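Prüfliste Arbeitsplatz Zweiarmroboter, Projektgruppe Starnodari
Prüfung vor Kursbeginn, Donnerstag

1. Not-Halt, beide Taster: i. O. Rückstellung nur mit Schlüssel.
2. Befestigung der Armsockel: i. O. Schrauben am linken Sockel nachgezogen.
3. Kabelführung linker Arm: i. O. Zugentlastung beim nächsten Umbau erneuern.
4. Geschwindigkeitsbegrenzung im Steuerprogramm (Wanex): Wert war nach dem Update zurückgesetzt. Neu eingetragen, Testlauf mit 8 Wiederholungen ohne Abweichung.

Kommentar zu 4: Nach jedem Update ist der Grenzwert vor dem ersten Einschalten der Antriebe zu kontrollieren. Eintrag ins Gerätebuch mit Uhrzeit.

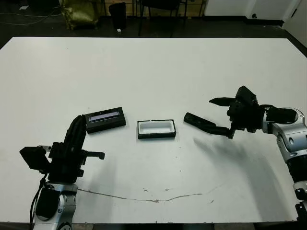

5. Tischplatte: Riss in der Oberfläche, kleine Abplatzungen entlang der Linie. Für die Aufgabe Schachtel und Schale zulässig, Finger nicht über die Stelle ziehen. Bei Verlängerung des Risses Platte sperren.
6. Boden hinter dem Tisch: Mangel. Kabel liegen offen, Tasche steht im Durchgangsbereich. Taschen gehören in die Garderobe, Kabel in den Kanal.
7. Greiferfinger, Sitz und Spiel: rechts i. O., links 2 Schrauben ersetzt.
8. Betriebsstunden: 2.895. Wartung bei 2.000 im Heft Sustura abgezeichnet, nächste noch nicht terminiert.

Ergebnis: Freigabe mit Auflagen. Punkt 6 vor Kursbeginn erledigen, Punkt 5 wöchentlich kontrollieren.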